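3.2 Household surfaces and the habit of covering things

Figure 3 comes early in this section, and the reader may like to keep it by while we talk about wrapping, taping and padding in the home.

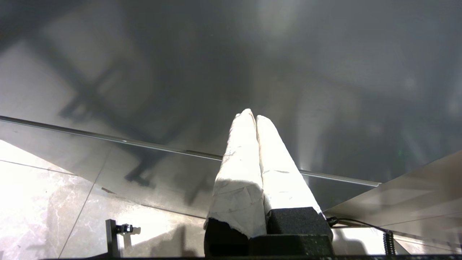
Figure 3. Two fingers of a gripper in a crumpled white covering, creased along their length, with a torn lower edge on the left one.

When we began visiting homes in Skascombe we meant to ask people about cleaning and very little else. We had a tidy list of questions on cloths, sprays and how often the kitchen bench was wiped down, and most households were kind enough to answer all of them. But people kept wandering off (and we kept happily following them) to talk about the things they had covered up. Chair legs came up again and again, and so did the handles of garden tools, the corners of low tables, and the arms of a favourite couch where the colour had started to go. By the end of the first round of visits we had rewritten the interview guide so that covering had a part of its own, and we are very glad we did.

The mailed survey went to 1000 households across Skascombe and the neighbouring suburb of Stulonau, and 996 came back with enough filled in to be used, a return we put down to the patience of the people who live there and to the reminder cards sent out in June. From these we chose 18 households for longer visits, trying for a fair mix of renters and owners, older and newer homes, and people living alone as well as families with small children. Each visit ran for a morning or an afternoon, usually on a Saturday, and nearly all of them took place at the kitchen table with the kettle on.

Three kinds of covering turned up in the talk. The first was covering to protect the thing itself, as with a good table kept under a cloth except at Christmas. The second was covering to protect whatever the thing touched, such as felt under a chair so that it would not scratch the floorboards. The third, and the one people laughed about most, was covering to put off a repair. A split broom handle had been taped "for the weekend" and was still taped four years later. Several people told us they had stopped seeing the tape at all, and only noticed it again when we asked.

We had expected the third kind to be a matter of money, and in some homes it was. In a good many others, though, the owner could easily have bought a new broom and simply did not want one. The taped handle was familiar in the hand. One woman in Stulonau had rewrapped the same rake every spring since her children were in primary school, and she described the job with real pleasure, down to which end she liked to start from and how the old layer had to come off in one go or it would spoil her mood for the day.

Renters spoke about covering rather differently. For them the worry was the bond, and the coverings they favoured were the sort that come away without leaving a mark. The Renov estate, where five of our visits took place, has pale timber floors throughout, and every household there had something to say about felt pads, how they gather hair and grit, and how they slide off sideways just when guests arrive. Two of the families had given up on pads altogether and used old socks.

We should add a word on language, as it gave us some trouble in coding the interviews. People said "wrap", "cover", "bandage", "dress" and "sleeve" for what seemed to be the same act, and at first we treated them all alike. On a second reading we found that "bandage" was nearly always kept for things the speaker was fond of. We have therefore coded it separately, following the approach set out in the earlier Seixas housing study, and we return to it in Section 4.1 when we look at how long people keep an object after it is first mended.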